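Two-arm grocery picker keeps faulting at the handoff

tapemeasure_ned
Finally got the Nodcombe shop mockup running, and it is so much fun to watch! One problem. The left wrist throws an overload stop in the middle of a job, the arms freeze, and then I have to home everything. Happened 4 times before lunch. Start area is the taped square by the round table.
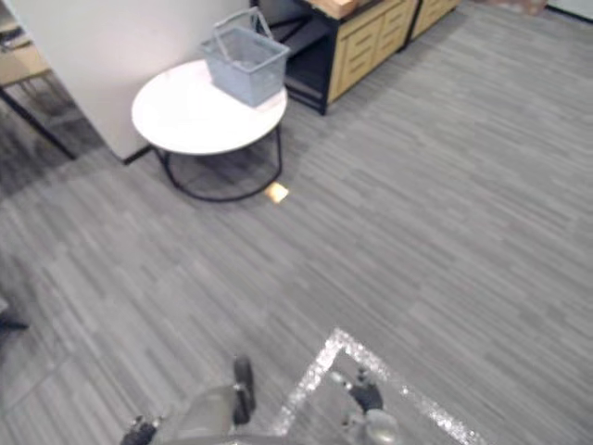 Re: keeps faulting at the handoff

gearloose80
Love this project! Which items set it off? I'd bet on the big ones. My Plititz arms hated anything they had to hold from both sides.

tapemeasure_ned
Mostly the napa cabbage, yes. Each gripper takes a side and they carry it over the basket.

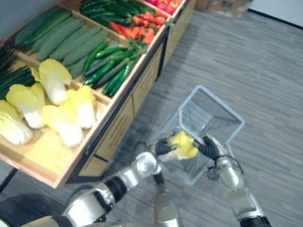
Two grippers on one stiff object will fight each other if the calibration is out even a little. Log says 2,000 samples of rising torque, then the stop.

Jae-in Na
I don't buy calibration. Check the cable on the wrist first. Mine snagged and looked exactly like an overload. And please don't raise the limit to get past it! That stop is there for your fingers.

gearloose80
Agree on the limit, disagree on the cable. A snag would show up with the small stuff too.

tapemeasure_ned
Well, it did fault once over the carrots, left arm only, so Jae-in may have a point.

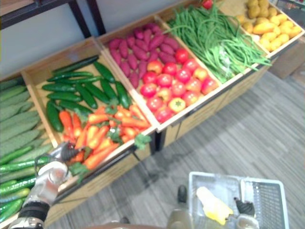

I'm going to re-route the cable with more slack, leave the limit at 80 percent, and run the carrots and cabbage again tonight. Will post both logs, can't wait to see them!

Jae-in Na
Yes! Send the wrist torque plot too, both arms.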